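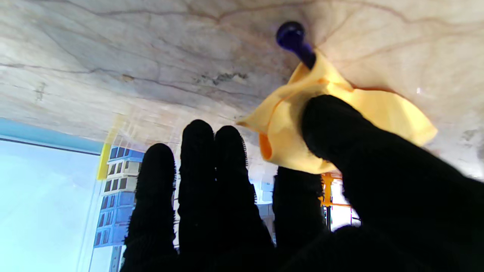 # Cloths and Counters: Your Questions

Welcome, and thank you for stopping by! We get a lot of mail at Prokis about keeping marble-patterned tops looking nice, and nearly as much about the yellow cloths that go with them, so Yamuna Rao and I have gathered the questions we answer most often onto one page. It's long. Get yourself something to drink, or just scroll to the part you need.

Last updated Jul 25, 2021

## The tops

### Is your marble pattern real marble?

Some of it is and some of it isn't, and I'm sorry to start with such a slippery answer. We've sold both over the years from the Taltotham shop, and a good printed pattern with brown and gray veins can fool me from across a room. If you bought yours from us, look on the receipt: the printed tops are listed as Visurby and the stone ones are listed under Kong. If the receipt is long gone, send us a photo of a side edge (the edge tells you far more than the face does) and one of us will have a look.

### Does it matter which one I have?

For everyday wiping, very little. A soft cloth and plain lukewarm water will do for either one. Where it does matter is with spills like lemon juice, vinegar and tomato. Real marble can be dulled by those, sometimes quite quickly, so wipe them up as soon as you notice them. The printed tops are more forgiving of a spill but less forgiving of scratches, so please don't take a scouring pad to them, however stubborn the jam.

### There's a gray patch on mine. Is it a stain?

It may simply be part of the pattern! This is my favorite question, as I spent a good part of one December trying to rub out a smudge that had been in the design all along. Veined patterns often have a darker, speckled area somewhere, and once you've noticed it you'll see it every time you walk by.

Try this before you worry: wipe the patch with a damp cloth, dry it, and run a clean fingertip over it. A patch that feels exactly like its surroundings and hasn't changed at all is probably meant to be there. One that feels tacky, or has gone paler at the edges, is something sitting on top, and another wipe with a drop of dish soap will usually shift it.

### My top has a rough, crumbly edge. What should I do?

Leave off wiping that part for now. A damp cloth will snag on it and bring away more crumbs, and then you have crumbs in the cloth too. Brush the loose bits off with a dry pastry brush and get in touch with us. Illia Levchenko looks after repairs, and he'll want to know how long the rough stretch is and whether it's near a sink. Please don't fill it with bathroom sealant in the meantime – he is a patient man, but it makes his job a great deal harder.

## The yellow cloths

### Why yellow?

Plain old habit, I'm afraid. The first batch we ever ordered was yellow, people liked them, and when we tried a gray one we had 57 messages asking where the yellow had gone. It does have one real advantage: on a cream or beige top you can see a yellow cloth from the doorway, so it doesn't get left under a cutting board for a week.

### Should I scrunch it or fold it?

I'm a scruncher by nature, and for picking up crumbs or working around something small, a bunched-up cloth is perfectly good. You can gather it around a knob or a handle and give it a little twist, and all those loose folds get into places a flat cloth would slide straight over.

For a big stretch of counter, though, fold it in half and then in half again. You get a flat pad with several clean faces, and you can turn to a fresh one when the first gets grubby. Hsiu-ying Chiu teaches it this way at our Saturday-morning-style open sessions (which are on all sorts of mornings, so do check the notice in the window) and I have to admit her counters have fewer streaks than mine.

### What's the best way to clean around knobs?

Gently, and from the bottom up. Wrap the cloth around the base where the knob meets whatever it's fixed to, hold it snug with your thumb, and go around a couple of times. Then finish with the rounded end, which only wants a light buff. Dark glossy knobs show every fingerprint, so use a dry part of the cloth for that last bit.

If the knob wobbles while you're wiping, stop and tighten it before you carry on. A loose one can rub a ring into the surface next to it.

### How do I store them between uses?

Make sure they're dry, and then roll them loosely. We used to say fold, and the packet may still tell you to, but a sharp crease kept for months tends to stay in, and then the cloth won't lie flat when you want it to. A roll that flares a bit at one end is fine. It isn't going to be inspected! 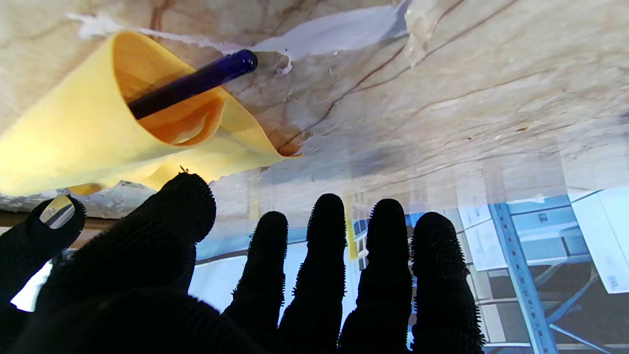
*A loose yellow roll, with the paler side out and the deeper color showing inside.*

### Why does mine look darker on the inside when I roll it up?

Usually it's just the layers. Thin yellow material lets some light through, and where it overlaps itself the color builds up to something closer to orange. Unroll it and hold it up to a window: an even color all over means there's nothing to worry about. Darker spots that stay put when it's opened out are more likely to be old grease, and a warm soapy soak is the thing for those.

### Can I put them in the washing machine?

Yes, on a gentle cycle, with like colors. We say like colors with some feeling, after Rosário Peixoto's white tablecloth. Skip the fabric softener, as it leaves a film that you'll then spread all over your nice counter. Hang them up to dry, away from direct heat.

### How long will one last?

That depends so much on the household that I'm nervous about giving you a figure. The one by our shop sink is up to 32 washes (we keep a tally on the inside of the cupboard door) and it's still in decent shape, if a little thin in the middle. When yours starts leaving lint behind, move it down to shoes or bicycles and start a new one.

## Orders and everything else

### How many come in a pack?

The home pack has four. There's also a pack of 100 for cafes and schools, which we send flat in a box, so you'll want to have somewhere to put them before it turns up.

### Can I pick up my order in person?

Of course, and we'd love to see you. Come to the counter at the Taltotham shop with your order number and ask for Shuk-fan Fang, or for whoever is standing nearest. Orders wait for you on the shelf behind the door. If you've ordered a sample of one of the tops, please bring a sturdy bag, as even the small pieces are heavier than people expect.

### I have a question that isn't on this page.

Then write to us, or call and ask for extension 415. If you're asking about a mark or a scratch, it helps enormously to tell us what you've already tried on it, even if you're a bit embarrassed about it. We've all reached for the wrong bottle at some point, and we'll be able to help you much faster if we know which bottle it was.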